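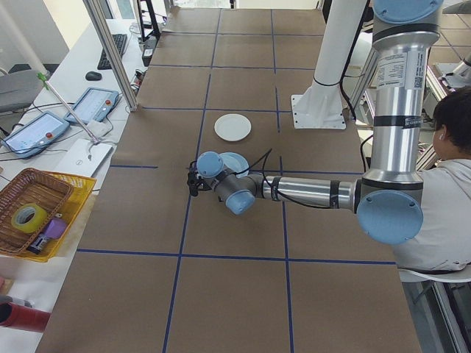

Looking After Soccer Gear at Home

By Marek Michalík

We have three players in the house, two in the Stornville youth league and one (me) in an over-forties side that trains in the evening on a field with bad drainage. From August to November the laundry room smells like a pond. These are the things we do with cleats, jerseys, shin guards, gloves and balls. Most of it needs nothing you don't have under the sink already.

Cleats, the same evening

Knock the cleats together outside, sole to sole, until the big lumps come off. Leave them on newspaper for half an hour if the mud is very wet, then go over the soles with a stiff brush. An old dish brush is fine. For the packed mud between the studs, use a wooden skewer or the blunt end of a pencil. Don't use a knife. I put one through the soleplate of a decent pair that way.

Wipe the uppers with a damp cloth and a little dish soap, then again with plain water. Take the insoles out. Pull the laces loose enough that the tongue stands up by itself.

Stuff the toes with crumpled newspaper and change it once before bed. If they were soaked through, change it again in the morning. Keep them away from radiators, heating vents and the hood of the car. Heat goes for the glue first, and once the sole starts to lift at the toe there isn't much to be done except the repair further down.

Never put cleats in the washing machine. People do it and get away with it once or twice.

Leather uppers

Leather needs conditioner three or four times a season. Let the cleats dry completely, rub in a small amount with a soft cloth, leave it for 10 minutes and buff off what's left. Put more along the crease where the toes bend, where cracks begin. Too much conditioner makes the leather soft and baggy, and then the cleat feels a half size too big.

Synthetic uppers don't need any of this. Soap and water.

Jerseys and shorts

Rinse muddy kit in cold water before it goes anywhere near the machine. A bucket in the yard will do, or the utility sink, but run the tap a good while afterward or the grit will settle in the trap. Ours blocked twice in one fall.

Turn jerseys inside out. This protects the numbers and the badge, and the sweat is on the inside anyway. Wash at cool or warm with a normal amount of detergent. Extra detergent stays in the fabric and holds on to the smell.

Skip the fabric softener altogether on anything that is meant to breathe. If a jersey already smells after washing, soak it for an hour in cold water with a cup of white vinegar, then wash it as usual. Don't mix vinegar with bleach, ever, and don't use bleach on team colors.

Grass stains: rub in a little liquid laundry detergent with an old toothbrush, wait 15 minutes, wash. For stains that have been through the dryer once already, an enzyme stain remover left on overnight will shift some of them. White shorts that have been through a whole season of sliding tackles are not going to be white again.

Blood: cold water only, straight away if possible. Hydrogen peroxide from the drugstore works on white fabric. Test it on a hem first if there's any color.

Hang jerseys to dry. If you have to use the dryer, use low heat and take them out while they're still slightly damp. Heat-pressed numbers start to crack at the corners and then whole digits peel.

Putting a peeling number back down

Lay the jersey on an ironing board with a folded towel inside it. Set the iron to low, no steam. Cover the number with parchment paper and press straight down for 5 seconds, lift, let it cool, and look at it. Repeat if the edge hasn't stuck. Don't slide the iron around. If the adhesive has worn off completely, a thin line of fabric glue under the edge will hold it until the end of the season, with a heavy book on top overnight.
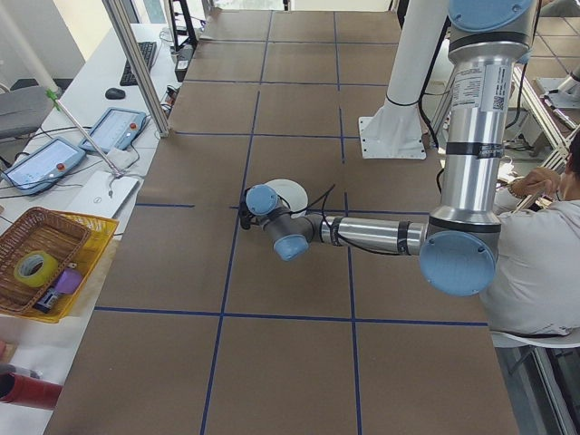
Check the care label before you do any of this, particularly on goalkeeper jerseys. The padded elbows on some of them don't like an iron at all, and a melted patch of mesh can't be fixed.

Shin guards

Shin guards are usually the worst thing in the bag. If the ankle sleeve comes off, take it off and wash it with the socks. Hard shells can be washed in a sink of warm soapy water, scrubbed on the foam side with a nail brush and stood up to dry against a wall, foam facing out. It takes a full day.

Between washes, sprinkle baking soda on the foam, leave it overnight and shake it off over the trash. It won't fix a pair that has been zipped in a bag for two weeks, but it helps with the ordinary smell.

Check the Velcro while you're at it. Fluff and grass pack into the hook side and it stops gripping. A fine-tooth comb gets it out, or a strip of duct tape pressed down and pulled away. Do the straps up before washing or they'll attach themselves to somebody's jersey and pull threads.

Goalkeeper gloves

My older boy keeps goal, so I have had plenty of practice with these. Fill a sink with lukewarm water. Put the gloves on, wet them and rub the palms together gently with a few drops of mild shampoo. Rinse until the water runs clear, which can take five or six changes. Squeeze from the fingertips to the wrist. Don't wring them.

Hang them by the wrist straps somewhere shady with moving air. Store them with the palms apart. Latex palms that dry against each other will stick, and when you peel them open the surface tears off in patches. A sheet of the plastic that the gloves came with is good for this, or a piece cut from a clean bread bag.

Before a game, dampen the palms a little. Dry latex has no grip.

Balls

Wipe mud off with a damp cloth. Dish soap for the marks that stay. Don't leave balls in the trunk in summer, and let a little air out if they'll be stored over the winter.

The pump needle should be wet when it goes in. Glycerin is best, a drop of silicone oil is fine, and water will do if you have nothing else. A dry needle can push the valve right into the bladder. The pressure range is printed next to the valve on most balls. We keep a cheap gauge on a hook by the back door, and spare needles in an old film canister - they bend easily and there's never one when you need it.

If a ball goes soft overnight, pump it up and put a drop of soapy water on the valve. Bubbles mean the valve is leaking. Sometimes a bit of glycerin and a few turns of the needle will seat it again. If there are no bubbles, the leak is in the bladder and that ball is for the yard.

Gluing a loose sole

This is worth trying when only the toe has lifted. Clean out the gap with a toothbrush and rubbing alcohol and leave it to dry overnight. Rough up both surfaces lightly with sandpaper. Spread a thin coat of flexible shoe adhesive on both sides, wait as long as the tube says, and press together. Wrap the whole toe tightly in strips cut from an old bicycle inner tube, or use several thick rubber bands, and stuff the inside with newspaper so the toe keeps its shape. Leave it a full 24 hours. Two days is better.

Super glue dries hard and snaps the first time the foot bends.

Screw-in studs

Take them all out at the end of the season. Clean the threads with a dry toothbrush, put a smear of petroleum jelly on each one and screw them back in by hand before using the wrench. Studs that are left in all winter rust in place. If one is already stuck, a little penetrating oil overnight usually frees it. Wipe the oil off well afterward.

Change studs when the edges get sharp. Run a thumb over them before every game.

The bag

Empty it completely when you get home, including the side pockets. There will be orange peel. Leave it open overnight, and once a month turn it inside out and wipe it down with a cloth and a weak vinegar solution, one part vinegar to four parts water.

We use a mesh laundry bag for socks inside the main bag. Each player drops the socks in, and the mesh bag goes straight in the wash closed. We have lost far fewer socks since we started, though there are still two single blue ones on top of the dryer, and the shorter of the two doesn't belong to any kit we own.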